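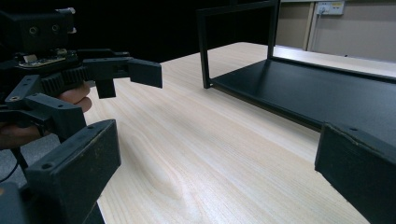 Mestov Drain Brush, 2-piece, hygiene grade

Stock code 974. In stock, ships from the Skunolham warehouse.

Updated 16/02/2018 – new handle thread, see below.

Stiff-bristle brush for floor drains and channel drains in food plants, dairies, commercial kitchens. Head and handle sold together or separate. Fully molded head, no wood, no staples. Bristles are polyester and come in five colors so you can match your zone plan: red, blue, green, yellow, white. Black by special order only, minimum 8.

What you get
One brush head, one extension handle. Hanging loop is molded into the handle end. Wall bracket NOT included, order the Mudaliar rail if you need one (fits 4 tools per rail).

Sizes
Small head for 2 inch drains
Large head for 4 inch drains
Anything wider, use the Codon channel brush instead. Different page.

Please measure the inside of the pipe and not the grate. We get a lot of returns on this one and can't take back brushes once the bag is open.

Handle thread
All handles shipped from September on have the coarse thread. Older Mestov heads have the fine thread and will not screw down all the way on a new handle. It feels like it fits, then it works loose in the drain and you're fishing for it. If you have old heads left on the shelf call us and we'll send the adapter, no charge, just have your account number ready.

Cleaning and storage
Rinse off solids first. Wash with your normal detergent, rinse, then sanitize. OK in a commercial dishwasher. OK in an autoclave for the head only – the handle will warp. Don't leave standing in a bucket of sanitizer overnight, it softens the bristles and the color starts to go. Hang bristles down to dry.

Keep drain brushes away from food contact brushes. Separate rack, separate wash sink if you have one. Most of our customers pick one color for drains plantwide and don't use it for anything else, makes it a lot easier at audit time.

When to replace
Bristles splayed past the edge of the head, bristles missing, cracks around the socket, or staining that won't wash out. In a wet room on daily use expect to go thru heads much faster than handles, so buy spare heads. Heads are bagged singly with the lot number on the label. Write the lot number in your tool log when you open the bag.

Common questions we get by phone

Is it metal detectable? No. The standard head is not. There is a detectable version, blue only, longer lead time. Ask for it by name when ordering, the stock code is not the same.

Can I use it with hot water? Yes for the head. Handle is fine with normal washdown temps but not steam.

Will it fit other makers' handles? Some. We don't garantee it. Send us a handle if you want us to check before a big order.

Ordering
Case pack is 8 heads or 4 handles, one color per case. Mixed cases okay on heads, allow extra time for picking. Singles available at the single price. Custom printing on handles (line number, room name) – email the text exactly as you want it, we print what you send.

Freight is quoted at checkout. Handles are long and go as oversize so it is cheaper to combine with your Mudaliar rails or squeegees on one shipment.

Spec sheet and food contact statement on request. Give the color and lot number when you ask.

Related: Codon channel brush, Mudaliar wall rail, Mestov replacment heads, Mestov floor squeegee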